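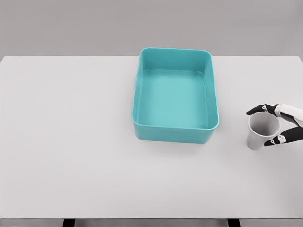 시뮬레이션 화면. 흰 종이컵을 쥔 손과 청록색 통.

Grornine 써 본 지 두 달쯤 됐으니 이제 후기 좀 남겨볼게요. 간단히 말하면 시연 데이터로 로봇 손 정책을 학습시키고, 시뮬레이터에서 바로 평가까지 돌려주는 툴킷이에요. 저는 Pritdale 연구실에서 집기 과제를 맡고 있는데, 같은 팀 Tia Marsden이 하도 써 보라고 해서 2023년 8월 버전으로 시작했어요.

설치는 무난했어요. 의존성 하나가 꼬여서 반나절 날린 건 있지만(그건 제 드라이버 탓이 큽니다) 예제는 한 번에 돌아갔고요. 제일 마음에 든 건 평가 방식! 성공이냐 실패냐만 찍어주는 게 아니라 접근, 파지, 이동, 놓기 단계별로 어디서 무너졌는지 표로 뽑아줘요. 저희가 전에 쓰던 Jansen은 마지막 숫자 하나만 던져줘서, 뭘 고쳐야 할지 영상을 하나하나 돌려봐야 했거든요.

시연 528개로 학습하고 평가를 2323회 돌려봤는데, 실패의 30% 이상이 파지 단계에 몰려 있었어요. 이동 쪽이 문제일 줄 알고 거기만 만지고 있었는데 말이죠 ㅠㅠ

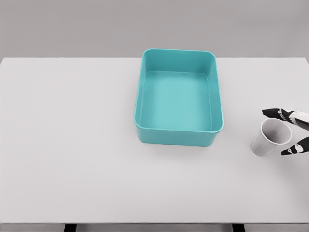 파지 판정 기준은 좀 아쉬워요. 기본 설정은 손가락과 물체의 거리만 보는데, 기준값이 꽤 너그러워서 제대로 안 잡힌 것도 잡은 걸로 쳐줍니다. 위쪽 손가락과 컵 테두리 사이가 떠 있는 이런 순간이 딱 애매한 경우예요. 컵은 기울어져 있고 손가락은 위아래로 감싸고 있으니 멀리서 보면 쥔 것 같은데, 이 한 장만으로는 쥐는 중인지 놓는 중인지 저도 말 못 하겠더라고요. 결국 접촉력 조건을 직접 추가했고, 그 뒤로는 표가 훨씬 믿을 만해졌어요. 이런 건 옵션으로 넣어주면 좋겠는데!

렌더링은 깔끔한 편이에요. 다만 기본 장면이 너무 얌전해요. 흰 책상에 회색 벽, 조명도 고르고... 실제 환경으로 옮길 생각이면 배경이랑 조명 무작위화는 꼭 켜고 쓰세요. 기본값이 꺼짐이라 저는 첫 학습을 통째로 그냥 돌렸습니다.

문서는 Amber Ackroyd가 올린 튜토리얼이 공식 설명서보다 낫습니다. 설명서는 설정 파일 부분이 반쯤 비어 있어서 소스 코드를 열어봐야 하는 일이 잦았어요.

별점은 다섯 개 중 네 개. 파지 과제 하시는 분이면 써 볼 만하고, 양손 조작은 아직 지원이 약하니 좀 기다리세요. 10월에 Jisham 쪽 손 모델도 추가된다던데 나오면 그걸로 다시 돌려보고 댓글에 결과 붙여둘게요.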